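Trying out two hands on one arm: a gentle how-to
18 shares · 2 comments

If you're choosing a gripper, do set aside a whole afternoon, and tighten everything before you power up (I never remember, and Marisol Kowalczyk always does!).

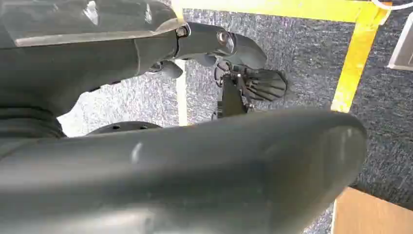 Bolts and joints, seen from the wrist.

Next, give each hand the same slotted rack and the same cards, starting slowly and keeping a person within reach.
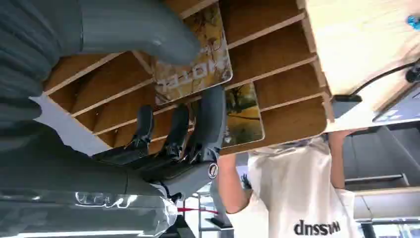 Jordan Kettle reckons you should run every hand at the same speed, or the scores mean nothing, and I've come round to that.

After the cards, move on to something soft and awkward in a wrapper.
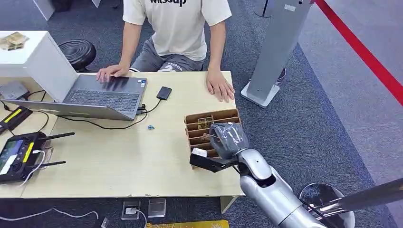
A wrapped item over the organiser, laptop open alongside.

Now for the thumb, which wants more patience than you'd think. Bring it down a little at a time against the card

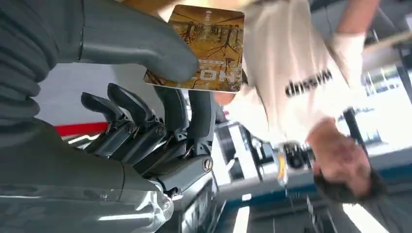

and note the setting before you touch anything else, then do 100 goes with each hand.

104 likes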